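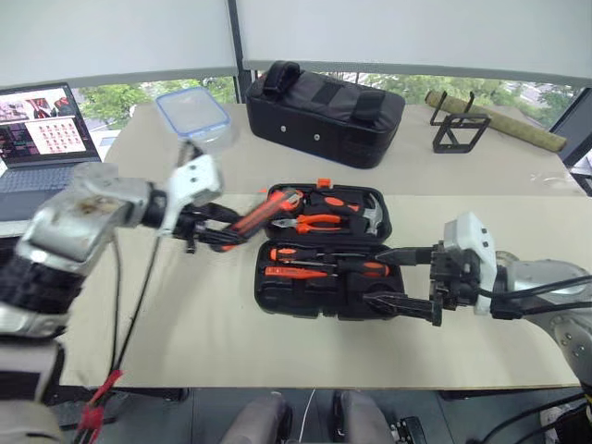

Figure 1. Tool case task, bimanual station. Left gripper holding the adjustable wrench at the upper tray; right gripper at the lower tray.

Tillar Manipulation Data Project
Progress report to the Wanano Fund, period ending November

1. Status
Collection on the tool case task is complete for this period. The dataset now holds 2,714 accepted demonstrations across 3 task families: drawer and container handling, soft goods, and the tool case. Training on the combined set has started. Evaluation on the tool case is partial and is covered in section 3.

2. Collection
All episodes were recorded by teleoperation on the two-arm station. The tool case was chosen because the recesses are fitted to the tools, so placement error shows up directly as a tool that does not seat. Handles share one color scheme, and the policy has to separate pliers, screwdrivers and wrench by shape.

Each episode starts from a written instruction naming one tool and one action (remove or return). Case position and rotation on the table are changed between episodes. Background objects are left in place and moved only when the station is needed for other work. Operators are limited to 40 minutes per sitting. Rejection rates rose sharply in longer sittings during the previous period, and the limit has been kept.

Episodes are rejected for dropped tools, for contact between the arms, and for any pause long enough to trip the idle filter. Recovery from a missed grasp is kept and tagged. The Zela annotation tool was updated to store the tag per segment; earlier episodes carry it only at the episode level and will be relabeled.

3. Evaluation
A first policy was run for 40 trials on the remove action. Pliers and hammer were the most reliable. Screwdrivers in the middle row gave the most failures, usually from a finger landing on the recess wall. The return action has not been tested.

4. Issues
Daylight from the window changes exposure on the head camera through the afternoon. Fixed exposure was tried and reduced contrast in the black trays, so automatic exposure is back in use.

Cable wear on the left arm is being checked weekly. Replacement parts are on order from Csizmadia.

5. Next period
Relabel early episodes. Collect return episodes with the case rotated past its current range. Run the return evaluation. No change to the budget is requested.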